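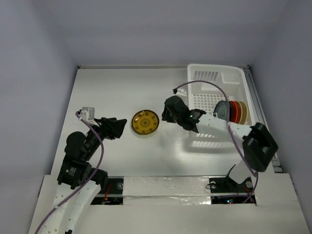
My sister came back from the Grernell open day saying the dish rack table was the only thing her kids talked about on the drive home, so now I have to ask. We're thinking of going to the next one in October. Is it worth it with a seven year old and a ten year old? Do they let you get close, or is it all slides and speeches? And does the robot do the plates while you stand there or do you have to book a slot?

Posted Sat 3 August

Answer 1 (marked helpful by 54 readers)

Yes, go! I went with my two and we stayed way longer than I'd planned. No slides at all at the dish table, which was a relief after the Flaveo talk upstairs (skip that one unless you love conveyor belts).

The plate demo is two arms working over a white table with a dish rack on it. You don't book anything, you just stand behind the tape and wait for the next run. I'll warn you it's slow – my ten year old kept whispering "come on, come on" like it was a horse race. The young woman running it told us a person steers the arms while they collect practice runs, and later they let the software have a go by itself. We saw both kinds and the difference is easy to spot, the software one sort of hovers and thinks about it. 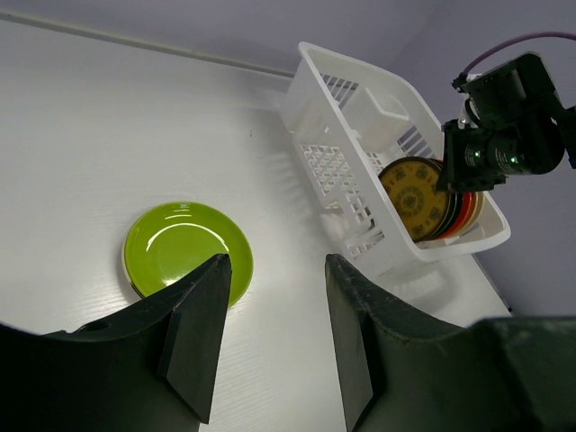

What got me was how fussy plates are. A flat plate on a flat table has no edge to grab, so the fingers have to come in really low and catch the rim, and if there's another plate under it you might pick up two. We watched it miss one three times in a row and then get it, and the whole room clapped. My younger one wanted to know why it doesn't just use a suction cup, and she got a proper answer too, something to do with the patterned plates and the glaze. I didn't follow all of it.

Practical stuff: parking is in lot 4, behind the Sopacua building, and it fills up before lunch. Bring snacks – the coffee cart only had muffins when we were there. The floor is hard and there are no chairs near the demos, so if you've got a grandparent along, ask at the desk for a stool.

Answer 2

its ok. my son got bored and went to look at the forklift

Answer 3

Agree with the first answer except on parking, lot 4 was staff only when I went so check the sign. I'd also do the Nosau room first thing, it's the one where kids can drive a little arm themselves and the line gets silly by eleven. Then plates after. Haven't heard if the October one has the same demos, I emailed and am still waiting.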